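Wilumo Community Pantry and Kitchen
Progress report to the Lý Fund, spring period
Prepared by Quang Văn

Where we are

The grant agreement asked for a kitchen that could take in surplus produce, sort it, and get it back out the door before it turned into compost. As of March we have one. It opened 2 weeks behind schedule, which in this building counts as early. The previous tenant had wired the back half of the room according to principles of his own, and the electrician charged us for the time he spent admiring it.

We are now handing out food on 5 evenings out of every 7. The application promised 4, and I would like that noted before you reach the section on the walk-in cooler.

Intake and packing

Produce comes in from the Zedum wholesale market and from two grocers on the same street. Most of it is fine. The exception was the celery, of which there was a great deal, and which our households accepted with visible patience. Cut fruit and dry goods go out in resealable bags, after a brief and unhappy period with twist ties.
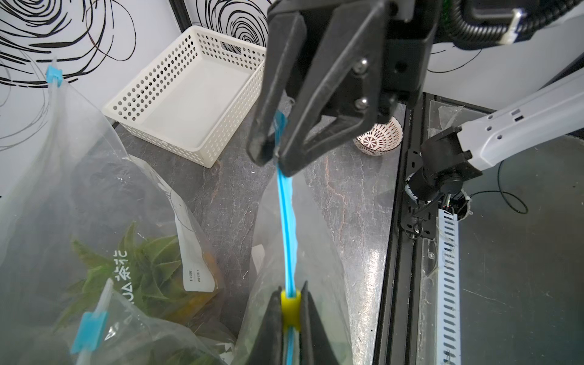 Resealable bag with the blue zipper strip and yellow slider.

The bags cost more than we budgeted. We have moved the difference from the printing line, as the newsletter turned out to have fewer readers than the poster on the door. Thiện Hoàng now runs the packing table and has rewritten the labels so that the date comes first and the name of the food second. Returns and complaints dropped as soon as he did this. My own label design, which had a border, has been retired.

Households served

Registered households stand at 55. We had expected growth to level off over the winter and it did not. New registrations come mostly by word of mouth, along with a few people who came in looking for the tax office and stayed for soup. We have kept the sign-up form to a single page despite several offers to improve it.

The waiting list is short but it exists. To clear it we need a second evening driver, and the one candidate so far withdrew after seeing the van.

Fruit

Your last letter asked us to raise the share of fresh fruit, and we have. Apples and oranges are steady. Melons are popular and impossible to stack. Pineapples go out whole when people want them whole, and otherwise they are cut up on the day.
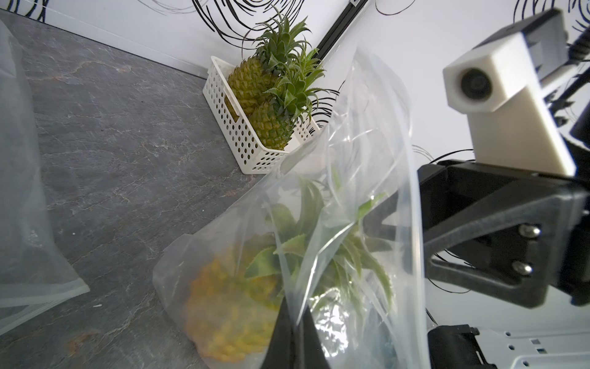
Walk-in cooler

The cooler is not in yet. Inex delivered the panels in good order and then delivered the door for a different cooler, a larger and frankly nicer one. The exchange has been agreed in writing. Until then we are running on the two upright fridges from the old site, one of which hums.

No grant money has been paid out on the door. The deposit on the panels is included in the attached accounts.

Next period

Fit the cooler door. Find a driver, or a better van, or both. Start the Saturday-style cooking class that parents keep asking for, on whichever day the room is free. We would also like to move the unspent part of the training line into fuel, and a request form for this is attached, signed in both of the places where it asks for a signature.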